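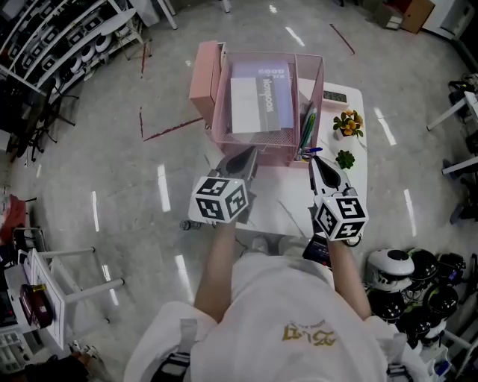 Pink wire mesh basket as a whole desk system, who else?

Clulldale Desk & Paper Forum > Desk Setups > Small Spaces
September 2025

inkblot_mo
I have been converted, you guys. After years of drawer dividers and stacking trays and that awful spinning thing with the compartments, I am down to one pink wire mesh basket on a white table and I love it so much. Books stand up in it, the lavender one with GOOD on the cover and then the white and gray Hongook in front, and the pens and pencils all lean along the right side in their greens and blues. Tall pink box behind it, little flower pot off to the right (fake, yellow and orange, I kill real ones). That's the desk. I can wipe the whole table by moving four things!

Anyway I want to hear from other basket people. What do you keep in yours and how do you stop it turning into a junk pile?

paperweightless
Oh I like this a lot. The pink against the white is so cheerful. I've had a mesh basket for two years, same idea, and mine is still going strong. Only thing I'd change on yours is the pens. Loose pens in a mesh basket with books drive me up the wall, they slide down flat the second you take a book out and then you're fishing around on the bottom.

inkblot_mo
They do slide, I won't lie. I just bunch them back up. It takes a second and I kind of enjoy it?

tabbyfolder
Put a cup inside the basket! A plain straight-sided drinking glass works, or a cut-down carton if you don't want the weight. Push it into the corner and the books hold it in place. I did this in January and haven't had a pen escape.

paperweightless
Seconding the cup.

graphgrid88
I'm going to be the grump. I don't think pens belong in with the books at all. Mesh has holes and pencil points find them. I had a nice notebook with little gray dashes all up the back cover where the pencils rubbed on it every time I grabbed something. Separate container, always. You have the table space for it.

tabbyfolder
That's a points-down or points-up problem though, isn't it? Points up and they never touch the cover.

graphgrid88
Points up and you stab yourself reaching for the book behind. Ask me how I know.

inkblot_mo
Ha! OK, I'm points up for the pencils and caps up for the pens and so far no injuries. But graphgrid I hear you on the rubbing, the white notebook is the one I'd be sad about. Maybe I'll swap it so the lavender book is next to the pens.

esposito_stationery_fan
Hi all, been reading for ages and finally made an account for this one! I got my basket at Esposito in Clurkbridge, the shop with the long counter, and they have them in pink, mint and a sort of butter yellow. Mine holds two planners, a sketchbook and my stamp stuff. What I do for the bottom is cut a piece of felt to fit. Nothing pokes through, nothing rattles, and when it gets grubby you pull it out and shake it over the trash. Felt also stops thin notebooks from slumping, they sort of grip it.

inkblot_mo
Felt!! Why did I never think of felt. I have a whole bag of it left over from a costume.

graphgrid88
Felt is a good idea. I'll give you felt.

lowshelf
Question about the tall box at the back. Is that storage or decoration? I'm looking for something to hide chargers in and a box in the same color as the basket would look so put together.

inkblot_mo
Storage, sort of. It's cardboard. Refill paper and a few envelopes live in there because they're the things I need once a month. I put it behind and to the left so my right hand is free for pens. If you do chargers, get one with a lid that comes off easily or you'll end up leaving them on the table anyway.

lowshelf
Perfect, thank you. And the little succulent-looking plant, does it go in a pot or do you just leave it lying down like that?

inkblot_mo
It wanders. I move it every time I write because it ends up under my elbow. I keep meaning to find it a tiny dish.

tabbyfolder
Egg cup.

inkblot_mo
EGG CUP. This forum is the best.

paperweightless
Back to the original question about junk piles. My rule is that everything in the basket has to be able to stand up. Receipts can't, so they don't get in. Sticky notes can't. Loose clips can't. The day I let one receipt in I had a nest by the weekend.

graphgrid88
I don't love that rule because half of what I use is small. Erasers, a sharpener, tape. Where do those go, in a drawer? Then you've got a drawer system again and we're back where we started.

paperweightless
Mine are in a tin next to the basket. Small things get a tin. If the tin won't close I sort it.

esposito_stationery_fan
I'm with graphgrid a little bit. I tied a small pouch to the side of my basket with ribbon, through the mesh, and that's for erasers and clips. Looks really sweet too. You can do it with any old zip pouch that has a loop on it.

graphgrid88
Fine, that's clever.

lowshelf
Does anybody use the Ledia one with the handles? I saw it on a swap table for cheap and I'm wondering if the handles get in the way.

tabbyfolder
I had it. Handles are great if you carry it from room to room, and I do, kitchen table in the morning and the bedroom at night. If it's staying put I'd skip them, they flop onto whatever's sticking out.

lowshelf
Mine would be staying put. OK, no handles then.

inkblot_mo
Update from this evening, I cut the felt! Dark green, a bit wobbly on one side, but it fits. I traced around the bottom of the basket onto newspaper first and then cut it a finger's width smaller, that worked on the second go. Books went back in with the lavender one by the pens. Trying the glass for the pens tomorrow, I only had mugs clean and they're all too wide.

tabbyfolder
Yay! If the glass is too tall, a jam jar does it.

graphgrid88
Check the back of that white notebook in a month and report back.

inkblot_mo
Will do!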